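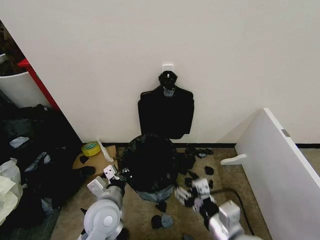 Jawad Satti wrote in after the October issue to say that a soft laundry bag on the bedroom floor had cured his household of stray socks, and that we should stop being so gloomy about storage.

We remain a bit gloomy. A bag on the carpet gives socks somewhere to go, but it doesn't make anyone aim. With nine or ten of them lying around the thing, most of them black, you still have to get down on your knees and do the gathering yourself. Then there's the pairing. Black socks look like a sensible purchase until you try to match one faded ankle length with another under a bedroom light, and the odd grey one never seems to have a partner at all.

Jawad's other claim is that the bag stays open by itself. Some do. The rim usually holds its shape well enough, but thin sides sag, and a sagging bag is a nuisance when you want to drop something in from standing height. Sobia Rajput gave up on hers after 3 months and went back to a cane hamper she'd been trying to give away.

As for the stick-on hook, we'll allow that a small one on a plain white wall looks tidy, and one dark top on a hanger is a fair thing to ask of it. A winter coat is another matter. The makers' favourite word is "damage-free", and anyone who has peeled one off old paint in a rental will have their own view. Wipe the wall first, leave the hook overnight before you hang anything, and don't add a second hanger just to see what happens.

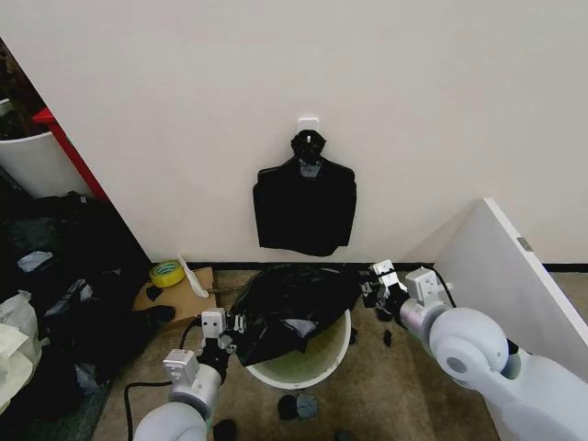
Black liner on a white bucket, under the hook.

The bucket gets a warmer hearing. It's rigid, it's cheap and it can be rinsed out in the bath. Our grumble is with the bag. A liner needs enough spare plastic to fold down over the rim, and too much leaves you with a crumpled heap on one side and bare bucket on the other. Shake it open, push it to the bottom, then work the edge around with both hands. Buying "large" and hoping is how Tariq Usmani ended up with 248 liners that fit nothing he owns.

Please also keep the rubbish and the washing some distance apart. Black liner, black laundry bag, black socks: on a dark Wednesday morning you can guess which one goes out to the kerb.

Letters in favour of laundry bags are still welcome. Jawad has had his turn.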